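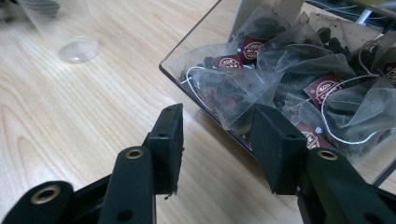 Hand-held gripper demos vs. teleop for thin, soft items: results so far

Posted by latchkey_mo, October 22, 2023

We finished the first comparison on the tea bag task and I want to get some outside eyes on it before we write it up. The task is one pyramid mesh bag out of a clear box and into a clear plastic cup. The policy gets the wrist view only.

Two training sets, same policy, same number of training steps:

Hand-held gripper: 1,074 demos
Teleop on the arm: 1,074 demos

Each policy got 80 trials on the arm. The hand-held set gave 72 percent success. Teleop came in lower, and most of its failures were grabbing 2 bags at once. We count a double grab as a failure even if one bag drops off on the way to the cup.

My reading is that people using the hand-held tool make small corrections at the fingertips that they don't bother with over teleop, and the policy picks that up.

wrenfield
Matching the number of demos isn't matching the data. Teleop demos usually run a lot longer. If you matched on total frames instead, what happens?

latchkey_mo
Haven't done that yet. The teleop demos are longer, so by frames teleop had more data and still did worse. I don't think it hurts the claim.

wrenfield
It could. A lot of those extra frames are the arm sitting still while the operator decides what to do. Train on enough of that and the policy learns to sit still. Trim the pauses and run it again before you say anything about fingertips.

oddbolt
Agree with wrenfield on the pauses. We had this in the Sturville runs in March with folded cloth. Cutting the idle frames closed most of the gap.

Other question. Are the strings and tags left loose? On our setup the policy would go for the tag every time. It's the part with the most contrast.

latchkey_mo
Loose, yes. Maroon tags against gray mesh, so they stand out. A lift by the string or tag counts if the bag ends up in the cup. I logged those separately but haven't split them out in the results.

oddbolt
Please split them. Picking up a bag by the mesh and picking it up by the string are two different skills as far as I'm concerned.

Akgül
I don't agree with that. If the job is to get the bag in the cup, any grip that does it is fine. People pick them up by the string too. Report one number and put the breakdown in an appendix.

oddbolt
One number hides which data source is teaching what, and that's the whole question in this thread.

tallow_88
Did both sets use the same finger pads? Flat pads on mesh behave very differently from soft ones. We tried the Illisier soft tips and had to throw out the older demos.

latchkey_mo
Same flat black pads on the tool and on the arm. The tool's set is more scuffed at this point. I'll swap in a fresh pair before the next round.

wrenfield
Swap both or neither.

latchkey_mo
Both, then. Plan is to trim the pauses, retrain teleop, and rerun the trials with the string lifts listed separately. I'll post the numbers in the Atance results thread.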